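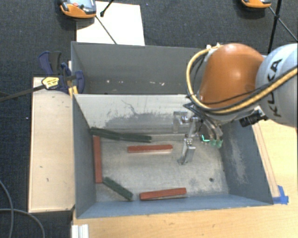
4.2 Bin fixturing and block layout

The workcell was assembled in the shared workshop at Wultimstead, where bench space is allotted by the session and nothing may be bolted to the tables. All fixturing therefore had to be removable with hand tools and return to the same position at the next session. This constraint shaped the cell more than any property of the arm, and the resulting errors are treated here in some detail.

The bin is a grey metal container with a divider wall that separates a front compartment from a rear one. It was obtained used, and its surfaces were left as found. The floor of the front compartment is scratched and mottled, and the divider carries a large dark scuff. We considered painting the interior matt white and decided against it. A painted floor wears quickly under the gripper fingers, and the appearance of the background would then have drifted over the course of the trials.

Restraint of the bin went through two versions. In the first, the bin was held by its own weight and by friction with the tabletop. A finger pressing against a side wall was enough to displace it, and the displacement accumulated over a session. In the second version, visible in Figure 4, a bar clamp grips a light wooden board where the board meets the bin, and a narrow wooden strip lies along the outside of the right wall. The lower end of the strip is held with blue tape. The tape was meant to be temporary. Kun proposed a screwed bracket in its place, but the workshop rules did not allow holes in the table, and the tape was kept.

The test objects are six long blocks, three red and three dark green. Their length was chosen so that a block could lean against a wall or lie across a corner. Figure 4 shows one such layout, with all six blocks in the front compartment and the open gripper to the right of the middle red block. Blocks lying against a wall are of particular interest, as one finger must then enter the gap between block and wall or the block must first be moved away from it.

Layouts were produced by tipping the blocks from a tray held by hand over the front compartment. Judit Kovács carried out the tipping in every session. No layout was corrected afterward, with one exception: a block that came to rest on the divider or outside the bin was picked up and dropped again. The rear compartment was empty of blocks at the start of each trial and served as the place location.

The procedure was run for 1000 grasp attempts in total. The first 300 were made with the unrestrained bin and are reported separately in Section 5. They are not pooled with the later attempts - the position of the bin was not known well enough for the failures to be assigned a cause. For the remaining attempts, the bin pose was measured at the start and end of each session by touching the gripper to the front wall and to the right wall.

Cable routing needed more attention than expected. The yellow cable and the thinner black cables run along the outside of the arm and pass close to the orange housing. With the arm over the rear compartment, an early routing pulled tight before the joint limit was reached. Norbert Bárány rerouted the bundle with a longer loop, and the motion planner was given a reduced range on the last joint. The reduced range excludes some grasps along the right wall that the gripper could otherwise perform. These are logged as planning failures in Section 5.

The clamp also occupies space near the upper left corner of the bin. It was modeled in the planner as a simple box with a generous margin. A closer model would admit more approach directions at that corner, but the clamp is refitted by hand at every session, and the margin covers the variation in its placement.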